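Automation cost planning

Automation cost planning is the budgeting done before a firm or laboratory buys a robot work cell. Its usual output is a payback estimate, and such estimates have a poor reputation among the people who later run the machines.

Most plans start from the price of the arm. Fixtures, grippers, cabling, guarding and staff training are entered as a percentage, often with no stated basis. In a review dated 17/03/2021, Liên Diệp compared 58 purchase plans from small workshops and found that few listed fixtures as a separate item. Fiifi Quartey has questioned the sample, which came largely from customers of one integrator, Cindari.

The Ultcombe method, promoted as a remedy, asks buyers to price every task position before choosing a robot. Its authors claim estimates within 90 percent of final cost. No outside audit has been published.

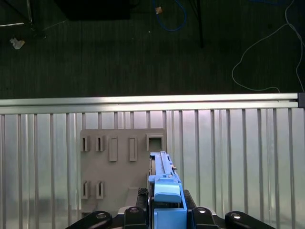 Vol. 4, p. 1,186
A blue gripper finger against a slotted gray fixture plate. Parts at this level are often missing from early budgets.

Critics also object to the assumed working life of a cell, which vendors tend to set generously. Thịnh Khổng advises leaving resale value out altogether.

See also: Lirel cost model; Payback period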